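Household Notes | Laundry & Linens

Search the newsletter Go

The Small Pale Wash

There is a load in every home that gets put off until last. In ours it is the cream-colored one, made up of things too small to fold and too light to go in with the jeans. At the Grellurgate building we have 30 apartments sharing two machines, and I can report that the small pale wash is what gets left behind most often. I know because I usually find it after I have started mine.

The trouble is the drum. All that polished steel looks very clean and very empty, especially at eleven at night. A cream cloth pressed up against the back wall picks up the shine and more or less resigns from view. You look in, you see holes and glare, you shut the door. Next comes somebody's new red towel, and by morning we have a pink cloth and a note on the corkboard.

So, before you walk away, put your whole arm in. Run a hand around the back wall and then along the ridges, where anything light likes to lie down. Spin the drum half a turn and do it again. It takes less time than writing the note. If you have a lot of little things, wash them in a mesh bag, or put them in with one big sheet so that at least they have company.

Things found go on the shelf by the door, where they will stay until the end of January. After that they become dust rags, and very good ones. My current favorite used to be part of a set. The Rakau detergent somebody left open on the same shelf has set like concrete and is free to anyone with a chisel.

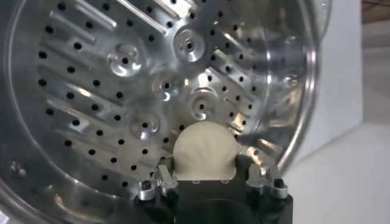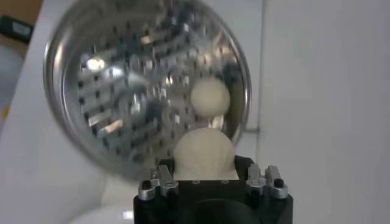 Cream on steel, both times. Pale again in the next one, with a laptop for company.
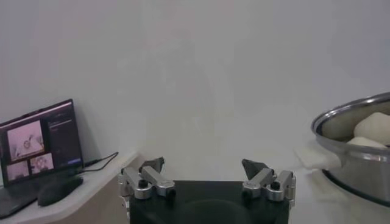 Ah-rin Gil writes that the arm method is fine for tall people, and that she has been using a wooden spoon and a flashlight for 17 years without losing so much as a sock. She would also like her napkin back. It was white when she last saw it.

Contact the newsletter | © Grellurgate Residents | Back to top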